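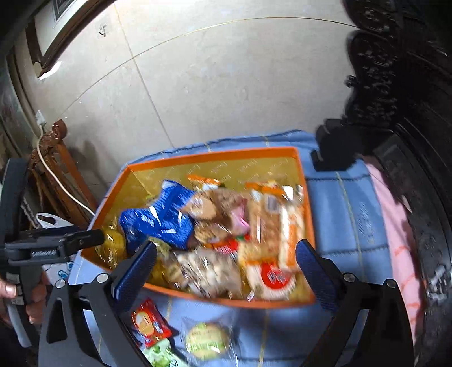

## 1. Packing a mixed snack box

Tumaini Khaemba and Sixten Vik
June 29, 2024

The project asked how individually wrapped snacks should be arranged in a rigid open box so that the lid closes flat and fragile items stay whole. Boxes were packed on a quilted cloth laid over a tiled floor, which gave a soft surface for items waiting their turn.

## 2. Materials

The box is orange with a yellow printed interior. We call it the Fustano box, after the course unit. Its contents fall into these groups:

- round biscuits and crackers, single wrapped
- long items, including a clear package of bread or crackers and narrow packets
- air-filled bags, mainly the blue one
- one large transparent bag of mixed off-white and brown pieces

The target load was 900 g. The outer carton holds two boxes and was limited to 1,620 g of contents, so a pair of boxes at full target does not fit the limit. This was noticed after the first trial - the target should have been set from the carton down.

## 3. Method

Two layouts were compared. In the Muro layout, long packages go in first, parallel to the side walls, and round items fill the remaining floor. In the Orby layout, the large bag goes in first and everything else is placed against it. Air-filled bags were handled last in both. Each was held by its lower part and lowered into the box upright, then pressed toward the back wall.
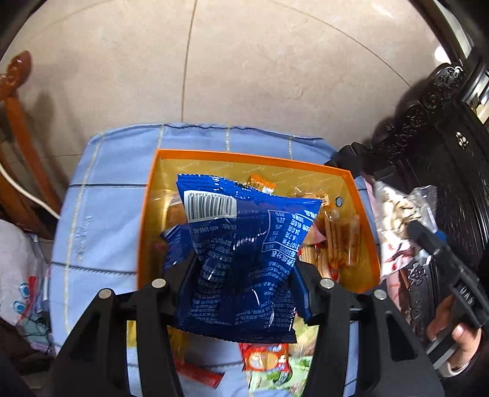
*Figure 2. Blue snack bag held above the orange box.*

## 4. Results

The Muro layout closed flat in every trial. The Orby layout left a gap on one side, and the lid lifted at the corner nearest the large bag. We then removed 220 g from the Orby box, which cured the lift but left round items free to slide.

Crinkled wrappers catch on each other and make small corrections slow. Flat square wrappers gave no trouble.

## 5. Remaining work

Drop tests are planned for August, using the Lundgren carton and the Muro layout only. Vik will prepare the cartons and Khaemba will record breakage by item type.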